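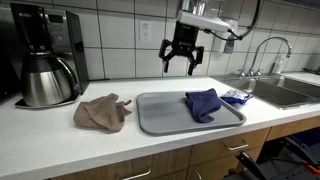 Egger Cabin Bag Review: Two Weeks, One Bag, Several Regrets

26/09/2024

I have always been suspicious of people who travel with only hand luggage. They stride past the baggage carousel with a look of pity, and I've spent years resenting them from behind a trolley with a wonky wheel. Then Egger brought out a cabin bag for £59 and I decided to become one of them.

The test was a coastal walk from Romidstead to Alosden in May, with 13 nights in guesthouses and a good many buses.

Packing

It opens flat like a suitcase, and this alone puts it ahead of my old rucksack, where socks went to the bottom and stayed there until autumn. The inner straps hold things down well. There are 2 shoe pockets, both sized for somebody with the feet of a ballet dancer. My walking boots travelled on me.

Carrying

Fine on the flat. The padding is decent and the hip belt tucks away when you want to look respectable. On the steps up from the harbour at Ivisell (whoever built them disliked visitors) the chest strap popped open every few minutes, and I ended up holding it shut like a dowager with a shawl.

Rain

Egger calls it showerproof. The shower we met outside Alosden lasted most of an afternoon, and my spare jumper came out damp along the zip side. A rain cover is sold separately, naturally.

Would I buy it again?

For a city break, yes, quite happily. For a proper walking trip I'd spend more and get a chest strap that stays done up. The zips haven't stuck once, the handles feel solid and it went under the seat on every bus except the one to Ivisell, where it had to sit on my lap.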